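Plamora Open Tower, board and case set

Item 512
Condition: used, checked on the bench
Sold without processor, without memory

Plamora is a desktop tower which we sell for repair classes, hobby rooms and people who want to learn how a computer is put together. It comes from offices that change their machines, and we prepare each one at the Flornemus workshop before it goes on the shelf. You receive the case with the board mounted, the power supply, the drive cage and the cables. You do not receive a processor, memory, a drive or a keyboard.

Why do we sell it this way? Most of our customers already own a box of parts and they need a body where the parts can live. Teachers also asked us for a machine that students may open many times without fear. A complete computer costs more, and the first thing the class does is remove everything from it.

What is in the set

Case with side cover and four cover screws
Main board, green, mounted
Power supply, connected
Sheet-metal drive cage
SATA cables
Spare screws in a small bag
Printed sheet with the board layout, 8 pages

The processor goes into the square socket with the metal bracket. Lift the lever, let the bracket open to the side, put the chip down flat and close the lever again. Please do not press the chip with your finger. The contacts in the socket are thin, and a bent one is very difficult to repair, so we ask you to keep tools and sleeves away from it while the bracket is open. If you are going to store the tower without a processor, close the bracket and put a piece of clean card over the socket.

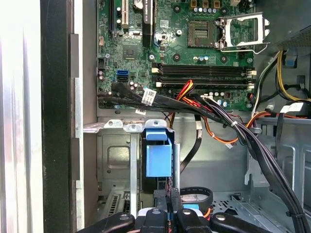 Zeyu Yuan wrote to us after one term with the set: "My students had the most trouble with the memory. They pushed on one end only and then they thought the slot was broken. I now tell them to open the white latch first, turn the module until the notch agrees with the slot, and push on both ends. The socket gave us less trouble than I expected. I would like longer SATA cables, because the blue port and the black port are low on the board and the students want to put the drive outside on the table."

We agree about the cables. The Perkudano cable pack has longer ones and you can add it to the order. It is 60 cm from plug to plug, and it works with both ports.

About the wires

The power wires are already tied in bundles and we recommend that you leave the ties in place for the first lessons. When the class is ready to make its own cable routing, cut the ties with small side cutters, never with a knife. Always take out the mains cord before you put a hand inside. After this, wait a few minutes and touch the bare metal of the case.

Signs of use

The board and the case may have small stickers and labels from the earlier life of the machine. We remove the ones that show the name of a company and we leave the others, for example barcode labels on cables. Light scratches on the metal are normal. We do not accept a return for scratches, but we accept it for a damaged socket if you write to us before you install a processor.

Delivery and service

The tower travels in a double carton with foam at the corners. Orders that we receive before noon leave the same day. In February we close the workshop for stock counting, and orders from that time go out when we open again.

Questions about which processor and memory are suitable go to Hryhorii Moroz at the service desk. Please send the item number and the text that is printed on your parts, or a clear photo of them.

Price: 183, carton included
Goes well with: Perkudano cable pack, Ding screwdriver roll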